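이민사 자료실 보존 점검표와 점검 의견
2019년 4월 14일

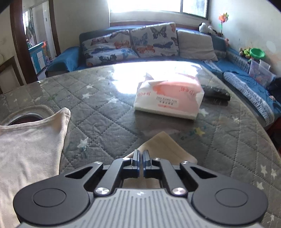
누빔 무늬 덮개를 씌운 탁자와 황갈색 천

대상: Damidthorpe 이민사 자료실 본관 서고, 열람실, 별실
자료: Tumitthorpe 정착민 가족 문서, Mizuno 가족 기증분, Asthorpe 교회 등록부 사본
표시: [양호] [주의] [조치] [해당 없음]
지난 점검은 1월에 했고, 그때 [조치]로 남은 항목에는 (이월)을 붙였다.

1. 출입과 통로

1-1. 서고 출입문 자동 닫힘 [양호]
1-2. 비상구 앞 적치물 [조치]
의견: 미분류 신문 상자가 다시 쌓여 있었다. 점검 중에 별실로 옮겼으나 별실도 자리가 넉넉하지 않다. 상자 겉면에 "임시"라고만 적혀 있어 어느 기증분인지 알 수 없었다. 접수 번호를 확인해서 다시 적을 것.
1-3. 이동식 서가 잠금장치 [주의] (이월)
의견: 가운데 서가 손잡이가 헐겁다. 사람이 안에 있을 때 옆 서가를 밀지 않도록 안내문을 붙였다. 부품은 아직 오지 않았다.
1-4. 사다리 발판과 미끄럼 방지 고무 [양호]

2. 온도와 습도

2-1. 서고 온습도 기록지 [양호]
의견: 빠진 날 없음. 글씨가 흐린 칸이 있으니 연필심을 바꿀 것.
2-2. 외벽 쪽 서가 습기 [주의]
의견: 북쪽 벽 맨 아래 선반이 다른 곳보다 눅눅하다. Tumitthorpe 가족 편지 상자 9개를 한 단 위로 올렸다. 벽과 서가 사이를 손 한 뼘 이상 띄울 것.
2-3. 제습기 물통 [양호]
2-4. 창문 차광막 [조치]
의견: 열람실 서쪽 창 차광막이 끝까지 내려오지 않는다. 오후에 햇빛이 진열장 모서리에 닿는다. 고칠 때까지 승선 명부 원본은 빼고 복제본을 진열한다.

3. 자료 상태

3-1. 1846년 등록부 [주의]
의견: Asthorpe에서 온 사본 가운데 가장 오래된 책이다. 책등 아래쪽 가죽이 가루처럼 묻어난다. 열람 신청이 들어오면 스캔본을 먼저 내줄 것. 원본을 꼭 봐야 하는 경우 받침대를 쓰고 직원이 넘긴다. 성(姓)의 철자가 책마다 다르게 적힌 것은 오류가 아니므로 연필로 고쳐 적지 말 것. 지난해에 고쳐 놓은 흔적이 두 군데 있다.
3-2. 가족 사진 [양호]
의견: 전체 178장 확인. 중성지 봉투 교체가 끝났다. 뒷면에 이름이 없는 사진은 따로 묶었고, 배경 간판이나 의상으로 추정한 출신 마을은 봉투가 아니라 목록에만 적는다.
3-3. 편지 묶음 끈과 클립 [조치] (이월)
의견: Mizuno 기증분에 녹슨 클립이 남아 있다. 잡아당겨 빼지 말고 얇은 필름을 끼운 뒤 한쪽씩 벌릴 것. 종이에 녹 자국이 난 편지는 목록 비고란에 기록한다.
3-4. 직물과 의복 [양호]
의견: 접힌 자리에 중성지를 새로 말아 넣었다. 다음 점검 때 접는 방향을 바꾼다.
3-5. 해충 포획판 [양호]
의견: 좀벌레 없음. 출입문 옆 포획판만 교체.

4. 화재와 전기

4-1. 소화기 압력과 봉인 [양호]
4-2. 연기 감지기 시험 [양호]
4-3. 멀티탭 사용 [주의]
의견: 마이크로필름 판독기와 전열기가 한 멀티탭에 꽂혀 있었다. 전열기는 뽑아서 창고에 넣었다. 서고와 열람실에서는 개인 전열기를 쓰지 않는다.
4-4. 퇴실 시 전원 차단표 [조치]
의견: 서명이 비어 있는 날이 많다. 표를 문 안쪽으로 옮겨 붙임.

5. 열람실 이용

5-1. 필기구 안내 [양호]
5-2. 가방 보관함 [주의]
의견: 열쇠가 맞지 않는 칸이 있다. 그 칸은 닫아 두었다.
5-3. 구술 녹음 청취석 [양호]
의견: 카세트테이프 15개는 디지털 변환을 마쳤다. 원본 재생은 중지한다. 사투리가 섞여 녹취가 안 된 부분은 빈칸으로 두고 시간만 표시할 것.
5-4. 음식물 반입 [주의]
의견: 휴지통에서 빵 봉지가 나왔다. 안내문이 영어로만 되어 있어 다른 언어판도 붙이기로 했다.
5-5. 휠체어 접근 책상 [해당 없음]
의견: 책상 교체 공사 중이라 이번에는 점검하지 않음.

다음 점검 전까지 할 일
- 비상구 앞 상자 접수 번호 확인
- 서쪽 창 차광막 수리
- Mizuno 기증분 클립 제거 계속
- 서가 손잡이 부품 도착 여부 확인

공유 9 | 댓글 0
문의: Damidthorpe 이민사 자료실 안내 데스크 | © 2019 Damidthorpe 이민사 자료실 | 맨 위로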